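### 4. Sorting and storing the stems

Your Zeltside set is made of artificial flowers. They need no water, though someone waters them every May.

1. Clear a table before opening anything. A pale top hides nothing, least of all dropped leaves.
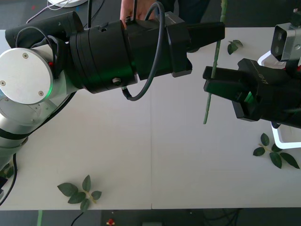

*Fig. 16. White tabletop, with loose leaves and one upright stem.*

2. Lay the stems flat and side by side, blooms at the same end. Keep hydrangeas and roses apart until you know which leaves belong to which.
3. Gather any loose sprigs. Rose leaves have toothed edges – if you push one onto a hydrangea, your guests will be polite about it.
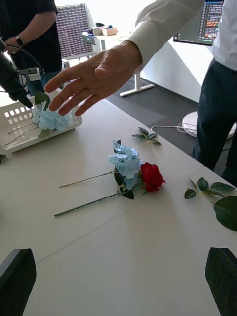
Ludmila Mikuš writes that she does the roses first, as a hydrangea takes up all the room it is given and then some of its neighbor's.

**Caution:** Do not lift a stem by its bloom. Part no. 133 (spare petals) is sold separately, and priced accordingly.

4. Lower each hydrangea into the basket, stem straight.
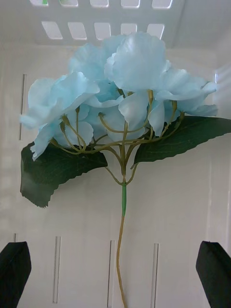

Crushed petals are the usual complaint after storage. Check the head before you stack anything near it. Petals should fan out over the two big leaves, with the little stalks spread beneath them. If yours looks more like a cabbage, tease it open from the center and leave it for 5 minutes.

**Note:** For steam, see page 19.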